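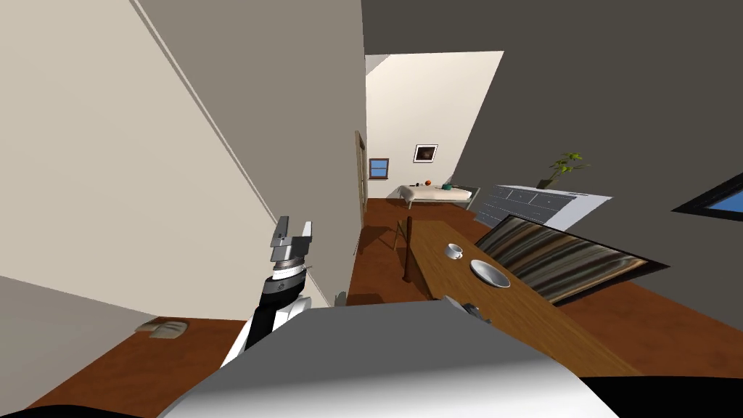 How to get your money's worth from a robot open day

I have been to three of these now, the latest at the Zutum building in Rastby, and I still don't own a robot that clears the table. Neither do you, I expect. You can come home with something better than a tote bag, though, if you go about it the right way.

Before you go

Book the earliest slot. The morning I went there were 122 people on the list, and by lunch the staff were answering every question with the same sentence.

Find out what you'll be shown. "Live demonstration" on the Zutum leaflet meant a simulated house on a large screen, with a two-armed robot called Mokon working in it. I have no quarrel with simulation, it's how a lot of this work gets done, but a cup in a simulator has never been chipped or left half full by a teenager. If you want to see a real arm pick up a real cup, ring first and ask for exactly that.

Write down one household job you care about. Mine was clearing the tea things.

During the demonstration

1. Stand where you can see the operator as well as the screen. If somebody has their hands on a controller, you are watching a person do a job through a robot. Fair enough, but it should be said out loud, and at Rastby it was only said when I asked.

2. Ask which view you are getting. Ours came from the robot's own position, with a lot of its body across the bottom and the whole house leaning over like a ferry in bad weather. You get used to it. It does make distances hard to judge, so don't trust your eye when someone says the gripper is "right on" the handle.

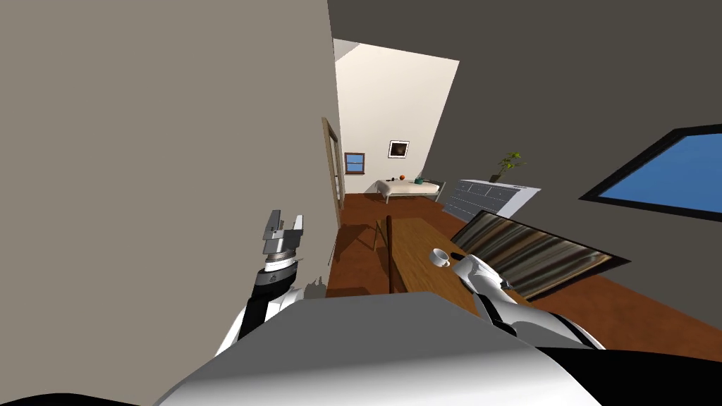
3. Pick one object and stay with it. I chose the teacup. There is always something livelier going on elsewhere, a second arm waving or a presenter talking, and you will miss the moment that matters if you follow it.

4. Ask for the number of tries, then ask what counted as a success. We were told 354 runs. It took two more questions to learn that touching the cup went down as a success in some of them and lifting it in others. Nobody was being shifty, I think. They just hadn't expected to be asked.

5. Ask them to move something. Shift the cup, turn the chair, anything. In a simulator this ought to take a minute. If the answer is "not in today's version", write that down word for word.

6. Time it yourself with a watch. Leave out the talking but keep the pauses - the pauses are part of the job.

Afterwards

Do your notes on the bus home. Mine fitted on one side of paper under "saw", "was told" and "guessed", and the middle list was much the longest.

Be wary of comparisons. A man behind me kept bringing up Honda, and the presenter was happy to let him, but a walking machine seen on television years ago tells you very little about whether this one can manage a saucer.

The next open day at Rastby is in August, tickets £9, under-12s free. Bring your own sandwiches.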